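Manta Felpuda Estampa Folhagem Isterdale
Ref. 279 | Marca Brasari | Vendido e enviado por Dustinix Casa
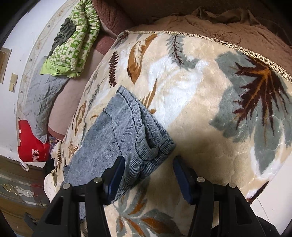 Manta grossa, felpuda dos dois lados, pra sofá ou pé de cama. Fundo cru com folhas grandes: verde acinzentado, marrom, ferrugem. Barra em crochê bege na volta toda. Estampa corrida, cada peça sai cortada de um ponto diferente do rolo, então a folha maior pode cair mais pro meio ou mais pro canto. Não trocamos por causa disso.

Preço: R$ 279 à vista no pix
ou em até 3x sem juros no cartão
Frete grátis acima de R$ 300 (região Sul e Sudeste)

Ficha rápida
Modelo: Isterdale Folhagem
Tecido: microfibra felpuda, 300 g/m²
Acabamento: barra de crochê costurada à máquina, algodão
Tamanhos: solteiro, casal, queen
Cor: cru / verde acinzentado / ferrugem / marrom
Embalagem: saco de algodão com cordão

Combina com
Sofá marrom ou avermelhado, almofada rosa queimado, colcha matelassê lisa. Com outra estampa miúda por perto tambem vai, desde que a peça maior seja a manta. Quem quiser a versão sem barra, ver Isterdale Lisa, R$ 69 a menos.

Lavagem
Máquina, ciclo delicado, água até 40 graus. Sabão líquido, pouco. Sem amaciante (amassa o pelo). Sem alvejante. Centrifugação baixa. Secar à sombra, esticada. Não passar ferro na felpa, na barra pode, morno, com pano por cima.
Usar o saquinho de lavagem na primeira vez, o crochê engancha em zíper e botão. Lavar separado de jeans e veludo cotelê escuro, soltam tinta e o fundo é claro. Tirar fiapo e linha solta com escova macia, sempre no sentido do pelo.

Solta pelo? Nas duas primeiras lavagens solta um pouco. Depois para.

Troca e devolução
Prazo de 7 dias corridos depois do recebimento. Peça sem uso, com etiqueta, no saco original. Defeito na costura da barra: mandar foto pelo formulário antes de despachar, resposta em 2 dias úteis. Frete da primeira troca por nossa conta.

Prazo de envio
Pedido pago até as 14h sai no mesmo dia. Sexta depois do almoço, só na segunda. Tamanho queen esgotado, reposição em setembro, dá pra deixar o email no botão Avise-me.

Retirada na loja Marinho: escolher no carrinho, levar documento e numero do pedido. Separamos por até 5 dias, depois volta pro estoque.

Veja tambem
Capa de almofada Isterdale Ferrugem
Colcha matelassê Brasari Café
Saco de lavagem com zíper, grande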